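4. Setting up your coffee corner

You've unpacked everything, you've read the safety pages (thank you!) and now comes the bit we love most: finding your espresso machine a proper home. A good spot makes every morning easier, and it's well worth spending 10 minutes on it before you fill the tank for the first time.

Choosing the spot

1. Pick a stretch of worktop that is flat, firm and dry. Stone, solid wood and laminate are all fine.

2. Measure the width. You want 600 mm of clear worktop if you can spare it: enough for the machine, your cups and a board beside it.

3. Check the height under your wall cupboards. The lid of the water tank lifts straight up, so open it fully once before you settle on a place.

4. Leave 5 cm behind the machine. Warm air comes out at the back and it needs somewhere to go.

5. Run the mains lead to the nearest socket without crossing the hob or the sink. If it won't reach, move the machine. Do not use an extension lead.

CAUTION: The machine is heavier than it looks. Lift it with both hands under the base, never by the handle or the steam pipe.

Placing the board

We're big fans of keeping a wooden board next to the machine. It gives you somewhere to set down cups and tools, and slice a bit of cake while the machine warms up! A board with a groove is best, as small spills run into the channel and stay off the worktop.

6. Wipe the worktop and let it dry completely.

7. Lay the board flat next to the machine, on whichever side you reach for first. Left-handed users often like it on the left, but try both.

8. Slide the board away from the machine until there is a strip of bare worktop between them. You should be able to get a cloth through easily.

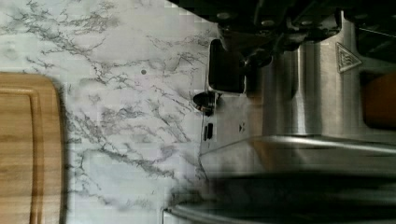 Fig. 4.1 Grooved wooden board and stainless steel espresso machine on a marble-patterned worktop.

NOTE: On a veined or patterned surface, coffee grounds are surprisingly good at hiding. Run your palm over the worktop after wiping and you'll find the ones you missed.

NOTE: Real marble marks easily. Wipe up coffee, lemon juice and descaler straight away, and do your descaling over the sink or on a tray. Our Broment drip mat (sold separately) fits under all Zanwood machines.

Looking after the surfaces

9. Empty the groove in the board at the end of the day. A folded paper towel drawn along the channel does it in one go.

10. Wash the board by hand in warm soapy water, rinse it and stand it on edge to dry. Never soak it or put it in the dishwasher.

11. Wipe the brushed steel with a soft damp cloth, following the direction of the brushing, then buff it dry. Fingerprints lift off beautifully this way.

CAUTION: Switch off, unplug and wait until the machine is cold before cleaning the outside. No scouring pads, bleach or oven cleaner.

12. Oil the board when the grain starts to look pale and thirsty. Food-safe mineral oil is ideal. Leave it overnight and wipe off what hasn't soaked in.

Once you're happy with the layout, turn to section 5 to rinse the system and pull your first shot.

Section 4 written by Ishbel Strachan. Revised 27th January.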